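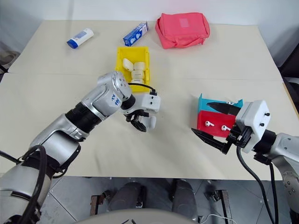 图3-1 台面小件归置:黄色敞口塑料盒与待分类物品

第三讲 小件日用品的分类与入盒

一、适用范围
本讲讨论台面上零散小件的归置,对象限于单手可取的瓶、盒、袋及圆柱形小件。大件收纳与衣物折叠见后续各讲。课程练习沿用Selero收纳实务讲义的编号。

二、物品分型
按外形与受力特点分为四型。
硬质盒类:如图中蓝白印刷的小纸盒。棱边明确,可靠壁竖放,叠放时印刷面朝外。
管瓶类:如图中带蓝盖的白色管形瓶。平放易滚动,入盒前先核对盖子是否旋紧。
软质袋类:如图中粉色布袋。形状随内容物变化,不作承重底层;带子收到袋身下方再放置。
圆柱小件:如图中黄盒内的白色圆柱形物品。立放占底面小,斜放会在盒角形成无法利用的空隙。

三、容器选择
敞口矩形盒适合取用频率高的物品。盒壁带棱纹时,外侧便于抓握,搬移时应托底。练习用盒容积按2000毫升计,单盒装载不超过12件,总重不超过4000克。超出任一限值即分盒。

四、操作顺序
1. 清出盒前操作区,其余物品移至台面后侧或左侧。
2. 先放圆柱小件,自盒内远端角起依次立放。
3. 再放硬质盒类,贴长边。
4. 管瓶类横置于剩余空间,盖端朝同一方向。
5. 软质袋类最后放入,或单独存放。
台面若由两块拼成,盒子不宜跨接缝放置,推移时底边可能受阻。

五、记录要求
每次练习填写Vekgate记录表,表号2308。必填项为物品型别、入盒次序、调整次数。同一物品取出后重新放入,计一次调整。单次练习时长大约12分钟,超时照常记录,不中断操作。

六、课后练习
以图3-1的物品为对象,写出入盒次序,并标明哪一件单独存放。附俯视草图一张,注明各件朝向。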